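Bench notebook, kitting area, Lalley site
3/30/26

Start of week notes. Cell was off over the weekend, came up clean this morning. One warning about the air supply, cleared after the compressor had been on a while. Vrabec say it can be ignored under a minute, which it was.

Where we are: the Movero arm has been doing the block and tray moves on the kitting line since November. Total placed up to Friday's shift end was 2,643. Of those, 1,369 were on the new tray layout, so we are now past half on the layout we mean to keep. I had said we would look at the job roles again once we passed 1,000 on the new layout and that is overdue.

What has changed for people so far, written down before the meeting so I don't argue from memory:

Early shift used to have two people filling trays by hand and one checking. Now one person loads and watches the cell, one checks, and the third is on returns. Returns backlog is down to nine crates. Nobody has lost hours. Two people did lose the early shift premium when their start moved and that is still not settled. It should have been sorted out before the arm went in. I have raised it again.

The checking job is worse than it was. When people filled the trays the checker could ask across the bench why something looked odd. With the cell you find a block turned the wrong way and have to go to the log, and the log only gives a step number. The checkers have asked for the step names in plain words on the screen. Ciltisach can do that but want it as a change order. Quote asked for.

Wrist pain reports from the filling bench have stopped. There were never many, but it is worth putting down. On the other side, the person loading now stands nearly the whole shift. Asked for a perch stool. The guard door swings into the place where it would go, so the stool has to be the folding sort or the hinge has to change side.

Noise: no complaints except the release valve. Fitted a silencer last week, better.

Training. Five people can now restart the cell after a stop without calling me. Late shift has only one, and when that person is on leave the cell sits idle until morning. Need at least one more there. The restart sheet is too long – page two is all about faults we have never had. Will cut it down and keep the long one in the cabinet.

Teaching new positions. Took the afternoon slot for this. We mark target areas on a whiteboard with a black pen and work with a block until the move is good, then carry the numbers over to the tray. People on the floor like this better than the pendant screens because they can see what is being asked for and draw it themselves. Two of the checkers drew their own targets and one of them found that our approach height was too generous. Dropped it and saved it as a new version.

Pen lines don't last on the board. Try the wet-erase pens from stores, or tape.

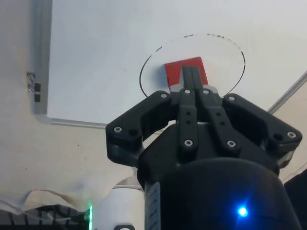 Does the person loading have to stay at the cell for the whole run?
Only for the first tray of each batch and for any change of part. After that they can work at the next bench as long as they can hear the alarm and get to the stop button.

That needs to go on the sheet as well, as late shift have been told something different.

Still open:
Premium for the two moved starts – waiting on the office
Plain step names on the log screen – quote from Ciltisach
Stool or hinge – measure first
Second restart person on lates
Short restart sheet
Ask Vrabec for the spare fingertip price again, they sent the one for the old model

Left the cell in manual with the key in the cabinet. Early shift to run the slow cycle once before loading anything.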